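Thursday, July 7, 2022

Today I watched the two arms sort pens and sticks on the brown marble table, and I thought again about my kitchen drawer.
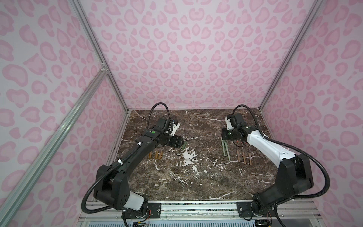
Can a machine tidy a drawer for me yet? Only if I have much patience and a very small drawer.

Itsuki Sakai is more hopeful than me. For him sorting by color is already a real chore, the same as in a shop.
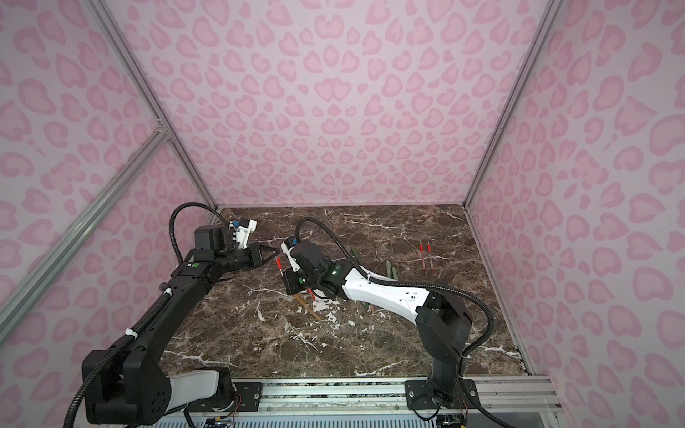

What I noted

Red things are easy for my eye. I would trust my hand more – it does not need to think about a pen.

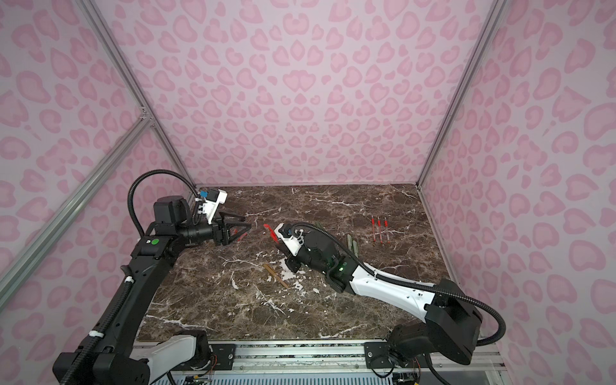

What I still doubt

Forks, wet spoons, a knife. I asked Itsuki and he only said September.

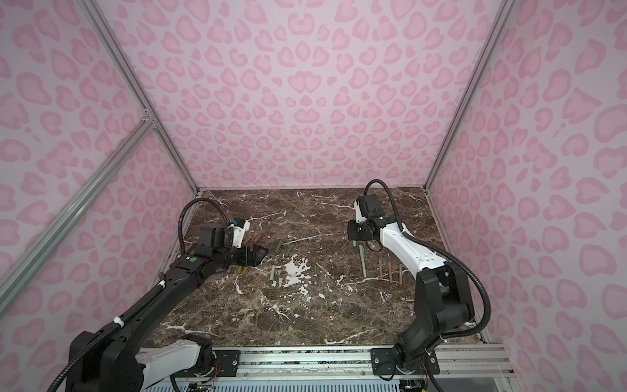

I wrote September in the calendar with pencil. Tomorrow I must buy rice and call Arnulfo.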